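Subject: Re: [bench-arms] Draft rules for shared tables, section 3

On Saturday Zdeňka Jurčo wrote:
> Section 3 says the table must be "clear" before the arms are
> enabled. Clear of what? We do pick and place with produce at
> Vumach and the table is never clear. Also, do you want the
> hazard tape on the floor at every station or only where
> people walk through?

Zdeňka, fair point on "clear." I wrote that line for the Andell tables, where parts come in on trays. Proposed new wording for 3.2:

"Before enabling, the operator removes tools, cups, phones and paper from the tabletop. Task items may stay. Both grippers are open and empty, and neither is touching a task item."

That should cover produce, and it leaves you free to set out as much of it as the task calls for.

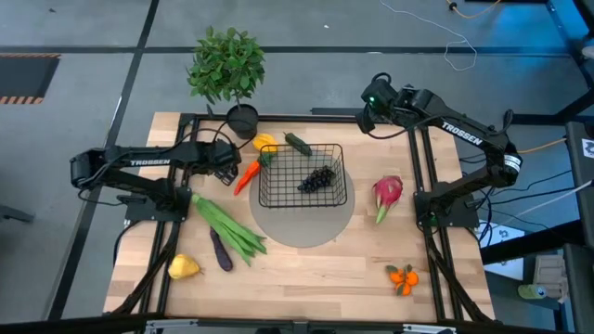

On 3.4, I would like to keep the rule that cables from the arm bases go down the side of the table and never across the work surface. Of the 163 stop reports we got from Skatetov, 68 listed a snagged or pulled cable. Cables on the floor are a separate matter and I moved them to section 5. The short version is that anything lying where the operator stands gets covered or rerouted before the shift.

Hazard tape: only where people walk through. I will say so in 5.1.

Two things still open.

Soft items. Sokol asked for a rule on fruit that gets crushed or leaks. I have "stop, disable, wipe, log" in that order. If you do it differently, send me your steps.

Rest pose. The draft says arms go back to rest after 15 minutes with no command. Sokol uses 16 because of their timer. I don't care which, but it has to be one number.

Comments to the list please, not to me directly. I will send the next draft in January.

Marek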